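The Cult of the Tidy Garage

I have now read four books on decluttering, and I own four more things than I did when I started. They're the books.
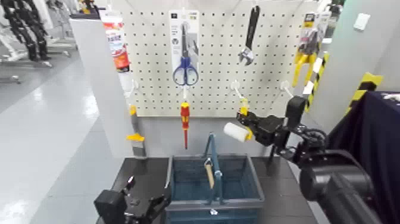 Scissors, wrench and a few things on a pegboard.

My neighbor Darius Pärn lent me the first one in January. He had just finished doing his own garage and had the look of a man who has been told something important. The book said that every object needs a home. Fine. My mother used to say that, and she didn't charge for it. The book then spent a whole chapter telling me how to choose the home, and another on how to say goodbye to objects that were not going to get one.

I'm not against being neat. I can find my tax papers. What I doubt is the claim that runs through this whole industry, that once your stuff is in order, the rest of your life will follow. You will sleep better. You will eat better. You will finally learn Portuguese. I've never seen any of these books offer a shred of proof for that beyond letters from happy readers, and unhappy readers don't write letters. They just have a book in the garage.

Take the rule about not having used something in a year. It sounds sensible until you try it on the contents of an actual house. I haven't used the fire extinguisher in a year. I haven't used the snow shovel since the winter before last, when we got all our snow in one week and I was very pleased to own it. I haven't touched the plumbing snake in longer than that, and if you think I'm giving it away you have never lived with our upstairs bathroom.

The answer the books give is that you can always buy another one. That's easy advice from someone who sells things. Renting or rebuying a tool each time you need it costs money and a trip across town, usually on a Sunday night when the place is closed.

And then there's the storage. For people who want us to own less, these folks sure do sell a lot of boxes. I went to a free evening talk on a Wednesday at the community center, given by a company called Stidevico. The speaker, Vilhjálmur Overgaard, was pleasant and well dressed and talked for 30 minutes about freedom from possessions. At the end he handed out an order form for the Cliltier, a system of stacking bins with lids and little windows. The starter set has 14 bins in it. I asked what I was supposed to put in them if I'd followed his advice and gotten rid of everything. He said that was a great question, and took the next one.

I did go home and try, I want that on the record. I spent a weekend on the garage. I emptied the shelves onto the driveway, the way they tell you to, and made my piles. By lunch it looked like a yard sale, and a woman pulled over and asked what I wanted for the bike rack. I sold it to her. This was a mistake. We need a bike rack.

Some of it went well. I found the good flashlight and a box of canning jars I'd been told we didn't have. I threw out paint that had turned to rubber in the can. But did I feel lighter? I felt like I had a sore back. On Monday morning I went to work and my job was the same job.

What bugs me most is the moral tone. Somewhere along the line a messy drawer became a sign of something wrong with you. My grandfather kept a workshop you could barely walk through, and he could put his hand on any screw in it with the lights off. He fixed half the lawn mowers on our street. I don't think he was crying out for help. I think he liked mowers.

Darius disagrees with all of this, and he reads this blog, so hello, Darius. He says his garage has made him calmer. Maybe so. He also retired in the same month, and I would like to know how he separates the two. When I asked him he said I was being difficult, and then he asked for his book back. I couldn't find it. I still can't, though I have narrowed it down to the house.

A reader wrote in to ask what I think of the Ladefoged method, where you pack everything you own as if you were moving and then only unpack what you need. I moved three years ago. There are still boxes in the hall closet marked KITCHEN MISC, so I guess I've been doing the method all along, and I can report that it makes it hard to hang up a coat.

If anyone has tried those Suletti ceiling racks, the kind that crank up and down, let me know whether the crank holds. I'm asking for the bikes.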